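Clearing a desk in the time it takes the kettle to boil

By Brayden Hawthorne

Step 1. Start with the mouse and its mat. A perforated mouse collects crumbs the way a sieve doesn't, so wipe the shell with a barely damp cloth.

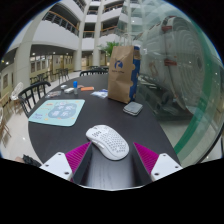
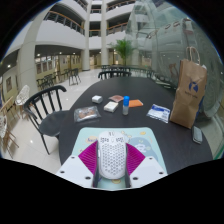 Step 2. Deal with the packets. Finish them, seal them or bin them – no fourth pile.

Step 3. Stand the bottles together, caps tight. I learnt this at Oddale, over 148 pages of somebody's thesis.

Step 4. Everything homeless goes in a paper bag. Empty it by August.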